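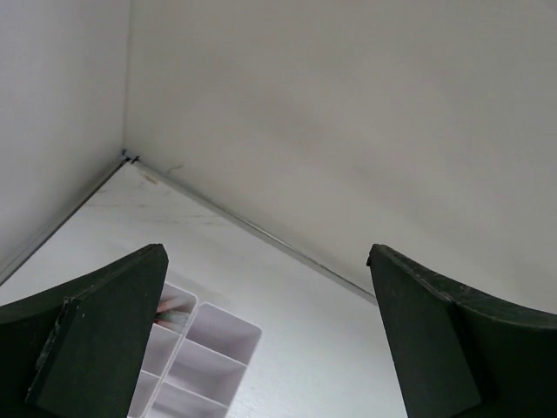
Green on white.

Feb 18, 2019

Up at five, couldn't sleep, coffee, toast burned, ate it. Train to Bowen at 6:40, packed, stood the whole way with somebody's umbrella in my knee. Wrote half of this standing up so the handwriting is a mess, typing it in now before I forget.

The Pulora thing. Applied for the half marathon in September. There, it's in writing. Paid the 58 dollars before I could talk myself out of it. Sânziana has been on at me since Christmas and last night she just sent the link with no words at all, so fine. She's done it twice. I have done a 10K once, badly, and threw up behind a bakery van.

Plan so far: run three mornings a week. Buy real shoes. Stop eating dinner at ten. Mom says my grandfather had bad knees by 40 and I should swim instead. Told her I hate swimming. She said that's not an argument. It is though.

Lunch was soup again. Leek, too much salt. Went to Flitunska after to look at shoes, tried on four pairs, the guy watched me jog up and down the shop and said I roll my left foot in. Never knew that. Been walking on it all these years. The pair he liked best were 200 and I laughed out loud, then felt bad. Going back when the sale starts, if there is one. Didn't dare ask.

Rent letter came. Up again. Savings after the race fee and the dentist: 1,524. Which is ok? I think ok. Moved the car insurance to the page with the other bills so I stop forgeting it.

First run tonight. Out the door at seven, down past the church, along the canal to the second bridge, back. Old sneakers. Wind straight in my face going out and then somehow also coming home. Stitch on the right side from the lock onward, walked a bit, ran a bit. Two girls went by me talking in full sentences. Dog barked at me. Legs like wet rope by the end but I did the last street without stopping, mostly for the neighbor, who was putting his trash out and waved.

Texted Sânziana "done". She sent back a thumbs up and then "Thursdays' harder" and then that she meant the second run, any day, it's always worse. Great.

Shower, then cheese on crackers at nine thirty so already broke the dinner rule, sort of. Watched half of the Plellora documentary, the one with the island and the goats, fell asleep before they got the goats off. Don't tell me how it ends.

Things for tomorrow. Call dentist. Socks without holes. Birthday card for Dad, and a stamp, the big kind. Give back the library book, it's been in my bag since new year. Stretch!! She said to stretch before bed and I'm lying here with my shoes still in the hall and my left calf jumping. Doing it now. Ok, two minutes, then lights off.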